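Lemon Table FAQ
Middale Activity Room
Last updated 20 February 2021

These are the questions we get most often about the lemon table: what is on it, how it is laid out, and how to clear it. For room hours and fees, see the Middale front desk sheet.

What is the lemon table?

A tabletop tidying activity. Lemons and small colored pieces are spread over a mat, and the aim is to get the lemons into a tray and everything else put away. It can be stopped and picked up again at any point.

What do I need to set it up?

A table, a dark mat, a shallow tray, a shallow bin, lemons, and some small red and green pieces. Our table is wooden and has a black mat on it with dark aluminum rails along the edges. The rails stop lemons from rolling onto the tile. If your table has no rails, a rolled towel along each side will do.

How many lemons go out?

Five is the standard layout. Children and first-timers can start with three. We have tried eight and the mat gets crowded.

Where does everything go at the start?

The gray tray goes near a corner and stays there. The pale yellow bin goes in the opposite corner at the same end. Lemons go wherever you like on the open part of the mat, with a red piece and a green piece close to each one. Leave a hand's width between groups so that you can pick up a lemon without pushing its neighbors. The layout is partway done once the first 2 lemons are in the tray.
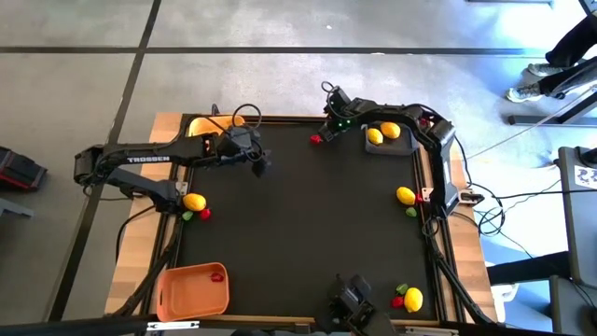
Do the lemons have to go in the tray first?

Yes, in the standard version. The lemons roll and the small pieces mostly don't, so it is easier to deal with the lemons early. In the Nukberg version the small pieces go first, all red and then all green. It takes longer.

What is the bin for?

Small pieces, once the lemons are put away. Please do not put lemons in the bin. They end up on top of the pieces and someone has to take them out again before the next layout.

Why a dark mat?

Yellow, red and green all show up on it. We used a pale mat before, and the lighter things were hard to find at the end of the day under the ceiling lights. Dust does show on black, so wipe it more often.

Can I use a different fruit?

Limes and small oranges work. Limes are harder to tell apart from the green pieces at a glance, so switch to another color of piece if you use them. Grapes are too small for the tray and tend to get stepped on.

How big should the tray be?

Big enough for all the lemons in a single layer. A tray that holds 1,000 ml of water to the brim is a good size for three lemons. For five, go up a size. The sides should be low so that a lemon can be set down instead of dropped.

What should I check before I start?

Look over the working surface up close, with the lemons off it. Check for grit, crumbs and sticky spots. Plain surfaces hide this from a distance, especially gray ones. 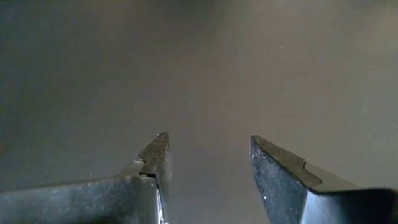 Close view over the gray surface, with the gripper open and nothing held.

How do I clean the mat?

Lift everything off, brush it toward one edge, and wipe with a damp cloth. Use 300 ml of warm water with a drop of dish soap. Let it dry before putting anything back. Do not fold the mat. A crease takes days to flatten and lemons settle in it.

The table wobbles. What can I do?

Check whether a leg is standing in a grout line. Our floor is pale gray tile and the lines are low enough to matter. Move the table a little to one side before you start putting card under the legs.

A piece is missing. Do you sell spares?

Ask at the Stubbs counter. Red and green pieces come in mixed bags under stock number 455. Single colors are not sold separately. Pieces found on the floor should be handed in there too, even if the layout has already been reset.

Can I borrow the set?

The table and rails stay in the room. The mat, tray and bin can be borrowed overnight from Stubbs and need to be back before opening. Bivell members can keep them for a weekend. There are no loans in June, when everything is checked and the mat is replaced.

How should I leave the table?

Lemons in the tray, pieces in the bin, cloth hung up.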